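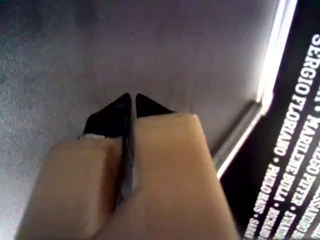
Plarnstead workshop, cell notebook, September 2024

Second proper week with the two arms on the returns bench and I want to get this down before it all goes fuzzy in my head. The bench side of things is coming on nicely! It's the rest of the room I keep thinking about.

Folding first. We're still on the plain cloths, one at a time, laid out square, and the job is fold in half, fold in half again, push to the side. I did 21 starts this morning with the new settings (elbow speed down a notch, grippers opening less wide before they come in) and I like it much better. It looks calmer. The old settings had the pair of them lunging in like gulls after a chip and I could see people on the next bench flinching.

Fingertips: the black tips are good for getting under a hem but I'm still not sure about them on anything with a hard, shiny cover. Cases and sleeves are a different animal from cloth. Want to try a softer pad over the point and see whether it still gets under an edge. Two spare sets in the drawer, please don't use the last one without telling me.
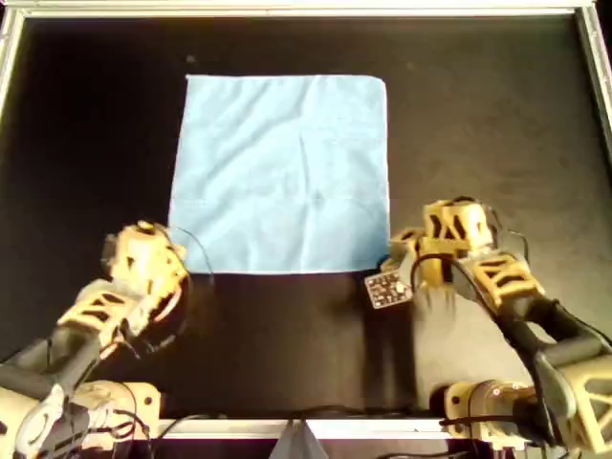
Where the cloth goes down matters more than I'd thought. If it's too far back the left arm ends up nearly straight and has no wrist left to turn with, so bring it forward a bit, and don't bother ironing out the creases by hand. Real returns come in creased. I caught myself smoothing one flat this afternoon, which is cheating.

Now the people bit. We had the Pravix plan on the wall for months, and it said the arms would "free up" 3 folding stations. Fine on paper. What's happened so far is that the folders have turned into sorters, and sorting is harder on the head and easier on the shoulders. Two of them love it. One told me over tea that she misses folding, it was the part of the shift where she could chat, and I hadn't put chatting into any of my spreadsheets. I've written it down now. If we move the sorting table round so it faces the packing side, they can at least talk across it.

Also the break rota. Used to be the whole row stopped together. Now somebody has to stay and keep feeding the cell, so breaks are split, and that's gone down badly. I'd sooner let the arms sit idle for 20 minutes. We'd lose roughly a tray's worth of cloths. Going to say so at the next catch-up and see what comes back.

Training: everyone who sorts should get a go at driving the arms by hand, not just me and the Nustik lot. The best demonstrations I've had were from people who've folded for years. They start from the far corner, every time, and I never would have thought of it (I start from whichever corner is nearest my tea).

To do
Soft pads, try on cloth first, then a hard case
Tidy the cables at the front rail, they bunch up in the middle
Mark the cloth position with tape
Ask Dambrauskienė for the quote on the second table, they said November but I'd like it sooner
Move sorting table, check the sockets reach

Left arm base feels a touch loose when I lean on it. Check bolts before first run tomorrow.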